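Ticket: Cell 2, CPU placement stops above the socket
Site: Dudgate
Project: Pleron board rework
Status: Open, monitoring
Priority: Normal

Reported problem

The arm picks the processor from the tray, moves over the open case and stops with a force limit fault before the chip reaches the socket. Happened 3 times on the morning shift. Each time the operator jogged the arm up, put the chip back in the tray by hand and restarted the job. No damage to the pins that we could find with the magnifier. Cell is locked out of automatic mode until this is sorted.

Setup

One arm, two-finger gripper, wrist camera. Dell desktops come in with the side panel off and lie flat in the fixture. The operator removes the cooler and opens the load plate and lever before the job starts. The arm only does the pick and the placement. Closing the lever is still a manual step.

Log

8:10 a.m. Pulled the fault history. All the faults are in the same part of the program, on the last move down. The pick and the travel moves finish with no warnings.

8:25 a.m. Checked the fixture clamps. Rear clamp was not fully home. Reseated it and tried again with a scrap chip in manual at low speed. Same fault, slightly lower down.

8:50 a.m. Checked the gripper. Fingers close evenly and the pads are fine. Pivot screws on both linkages are tight. Grip force setting matches the sheet.

9:15 a.m. Looked at the wrist camera calibration. Last one on record was over 200 jobs ago. The Butelia procedure calls for a new one whenever the camera bracket has been touched, and the shift notes say the bracket was loosened in April to reroute the cable. No calibration was entered after that.

9:40 a.m. Ran the calibration with the target plate. The new offset differs from the old one mostly in the direction toward the bottom hinge of the socket. Saved as a new file and kept the old one under the same name with OLD on the end.

10:05 a.m. Scrap chip again, manual, low speed. No force fault. Chip still looked a touch rotated when it was let go. Reset the tray corner point, which had been taught with the old offset, and repeated. Better.

10:30 a.m. Second thing found while watching the travel move. The gray metal over the top part of the board leaves little room for the wrist if it tips during the approach. The program had a tilt left in it from the older fixture. Took the tilt out, so the tool stays square to the board all the way in. Added a waypoint on the memory side to keep clear of the power cables.

11:00 a.m. Asked Agbenyega support whether the force limit should be raised to give more margin. Their answer was to leave it where it is. Agreed, no change made.

What to look for at the hold point

The program now pauses with the chip held clear of the board so the operator can check it on the wrist camera before pressing continue. Check these before going on:

1. Load plate fully open and standing up, lever raised and out of the way. If either one has dropped, press stop and back the arm out before touching it.

2. Socket empty. Check for lint or leftover paste near the contacts.

3. Chip held level between the two fingers, lined up with the socket. If it is crooked, send it back to the tray and pick again. Do not try to correct it with a finger.

4. Cables at the side of the case lying clear of the arm's path. Tie them back if they have sprung up.

Chip in the fingers at the socket, load plate open:

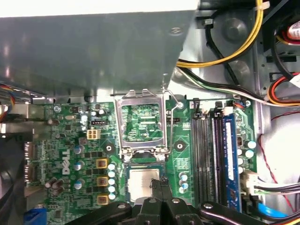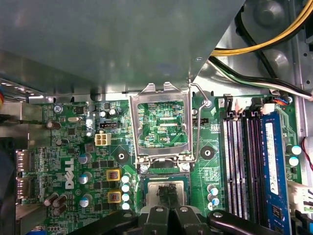
5. Press continue and keep a hand near the stop button for the last move down. If the force fault comes back, note the height on the pendant before you clear it. We did not get that number from the morning faults and it would have saved time.

Still to do

Run 2 full jobs in automatic with someone at the cell. Lockout stays on until then.

Put thread locker on the camera bracket screws. None in the cabinet, ordered.

Update the setup sheet so that a calibration entry is required after any work on the wrist, including cable work. The current sheet only mentions replacing the camera.

Remove the old tilt from the backup copy of the program too, or it will come back the next time someone restores the cell.

Leave this ticket open until the automatic runs are logged. Add any new faults here and do not start a second ticket.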